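FOR IMMEDIATE RELEASE
23 May 2020

Rallow launches Renodero, a home refill service for people who have stopped believing the back of the bottle

Small Leeds firm wants to sell you less packaging and would like you to stop rinsing things you were never going to recycle

Rallow, the household goods company best known for a washing-up brush that outlived two of its own advertising campaigns, has opened its doorstep refill service, Renodero, to customers across Leeds and Bradford. The service delivers washing-up liquid, laundry liquid, hand soap and a general-purpose cleaner, and takes the empties away again when it next calls.

The idea is an old one. Milk used to arrive like this, and so did fizzy pop in a good many streets. Rallow makes no claim to have invented the returnable container and has asked its marketing agency to stop saying so.

Renodero began in February with a trial in 75 homes in Headingley and Shipley. Households were given a starter crate, a delivery slot and a telephone number that was answered by whoever was nearest to it. The trial was meant to test the bottles. It mostly tested the crate, which was too wide for the average under-sink cupboard and has since been redesigned by someone who owns an under-sink cupboard.

"We had spent months on the fragrance," said Zahira Raju, founder and managing director of Rallow. "We had a fragrance spreadsheet. Then we went round to see people and every single conversation was about where the crate goes. One gentleman had it on top of his piano. He was very nice about it."

How it works

Customers choose what they want online or by phone. A van brings full bottles in a crate. When they are empty, the customer puts the caps back on and leaves the crate by the door on the agreed day. The driver swaps it for a full one. The empties go back to Rallow's unit in Armley to be washed, checked, filled and sent out again.

There is no app. Rallow looked into having an app and was quoted a sum that Ms Raju describes as "a second van". It bought the second van.

There is a deposit of 75p on each bottle, which comes back when the bottle does. Customers who would like to keep a bottle are welcome to, and in the trial a surprising number did. Rallow has been told of bottles used for watering tomatoes, for propping open a bathroom window and for storing a quantity of home-made wine that the company has asked to hear no more about.

Delivery is free on orders of 2 crates or more. Smaller orders carry a small charge, which goes towards the fuel and, in the case of one cul-de-sac in Baildon, towards a new wing mirror.

Why bother

Most of us have a bag of bags, a drawer of lids and a bottle on the windowsill that we are fairly sure can go in the green bin, or the brown one, depending on which side of the ring road we live. Rallow's own staff were given a short quiz on their local recycling rules during the trial period. The results have not been published, at the request of the staff.

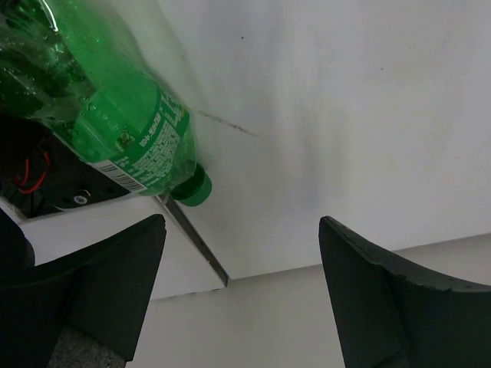 Translucent green plastic, with a darker green screw cap. Small print is a feature of the genre.

Panya Ruangrit, who runs the washing and filling line, believes the trouble starts with the number of decisions a person is asked to make about an object that is already finished.

"Cap on or cap off, label on or label off, squash it or don't squash it," she said. "You've had a long day and now there's a test. With ours you put it in the crate. If you've left the cap off, we'll sigh a bit, but we have more caps."

Renodero's own labels carry the name of the product, the ingredients, the safety information the law requires and a line telling you how much to use. Earlier drafts also included a paragraph about Rallow's values. This was removed when it was found that nobody in the office could get to the end of it.

The line itself

The Armley unit was previously a carpet showroom and keeps several features of its former life, including excellent carpet in the staff kitchen. The washing line was put together over the winter with help from Womeck, a Halifax engineering firm whose usual work is with jam makers and pickle factories.

It can handle 400 bottles an hour. This is more than Renodero needs at present, and Ms Ruangrit has been asked to stop running it at full speed for visitors.

Each bottle is inspected on its return. Those that are cracked, badly scuffed or past saving are taken out of use and sent to a reprocessor. Bottles that smell strongly of something Rallow did not put in them are dealt with separately, by rota.

"Jam people are very calm about stickiness," said Sombat Yensuk, project engineer at Womeck. "We told Rallow that laundry liquid would be easy by comparison. It foams, of course. Jam doesn't foam. We learned a fair bit on the first morning, and so did the carpet."

Working through the spring

The wider opening had been planned with a launch party, a brass quintet and a table of small pastries. None of these took place. The quintet has kindly agreed to hold the booking over, and the pastries had not yet been ordered, which Rallow's accounts department has called the one bright spot of the quarter.

Deliveries are made without contact at the door. Drivers leave the crate, ring the bell, step back to the gate and wave. Returned bottles are set aside before handling, and staff at Armley are working in separate shifts with more space between stations. Hand soap is limited to one crate per household per order, and will be for as long as it needs to be.

Siriporn Saengthong, who drives the Shipley round, has found that the wave matters more than expected. "I've got one lady who comes to the upstairs window with the dog and waves his paw," she said. "I'm on time for that one. I'd like to say I'm on time for all of them."

The waiting list for the wider service had reached 600 households before it opened. Rallow is adding streets in the order that people signed up, with some bending of the rules where it would be daft to drive past a front door twice.

What is in the range

Washing-up liquid comes in lemon and in plain. Plain is outselling lemon, to the distress of the person responsible for the fragrance spreadsheet.

Laundry liquid comes in one version, for most everyday washes. It is not suitable for wool or silk, and the label says so in type that Rallow's oldest customer tester could read without going to find her glasses.

Hand soap is unscented, following a trial version in rhubarb that divided opinion along family lines.

The general-purpose cleaner is sold under the name Barta, which was the name of the cleaner when Rallow took over the recipe from its previous makers. The company held a meeting about changing it. The meeting ran long and Barta stayed.

A fifth product, for floors, is expected later in the year. It was expected earlier in the year too.

"People ask me whether this will save the planet, and I have to tell them it's washing-up liquid," said Ms Raju. "It will save you carrying it home on the bus. It will mean one less thing in the bin on bin day. I'm happy with that for a first year, and if the planet would like to send us a note we'd put it up in the kitchen."

Shops and community groups

Rallow is also taking enquiries from independent shops that would like to act as crate collection points. A shop needs a dry corner, regular opening hours and a fairly relaxed attitude to customers who come in for a crate and stay to discuss the weather. Collection points are paid a fee for each crate handled.

Village halls, nurseries and places of worship can order in bulk at a lower price. Orders of this kind are being looked after by Sunee Sriwong, who joined Rallow from the school catering trade and cannot be alarmed by quantity.

Joining the list

Households in Leeds and Bradford can sign up through the Renodero pages of the Rallow website or by ringing the Armley office on weekdays between nine and four. Callers may hear machinery. Those outside the area can leave their postcode, and Rallow will be in touch when the vans get that far. York has been asking. Harrogate has been asking more politely.

ENDS

Notes to editors

Rallow is an independent household goods company based in Armley, Leeds. It makes brushes, cloths and cleaning liquids.

Renodero is Rallow's doorstep refill service. It is pronounced with the stress on the third syllable, although the drivers have given up correcting people.

Interviews with Zahira Raju and Panya Ruangrit are available by telephone or video call. Ms Ruangrit asks that video calls be kept away from lunchtime, when the shifts change over.

Samples can be sent to journalists in the delivery area. Please return the bottles.

Press contact: Sunee Sriwong, Rallow press desk (also bulk orders)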